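Laundry folding (Grendport household wiki)

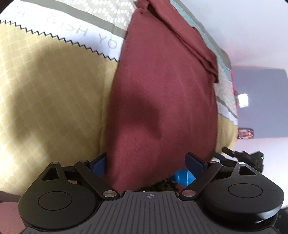
Folded maroon cloth on a patterned bedspread.

Laundry folding is the job of turning clean clothes and linens into shapes that fit a drawer, and I've been editing this page long enough to have opinions about it. Most of us in Grendport fold on the bed – it's wide, it's soft, and you can't go to sleep until you're done!

Soft knits are the tricky ones. They slump, the top flap slides, and you get a lump where you wanted a rectangle (I get lumps). The Ledisow fold, which I grew up with, goes sides in first, then bottom to top, with one flat-handed press at the end. Over in Magaña people roll everything, towels included, and I'll admit their drawers hold more.

Folding boards are covered on their own page. I used one for 19 shirts in December and went back to the bedspread.

See also: Ironing; Linen closets; Sock pairing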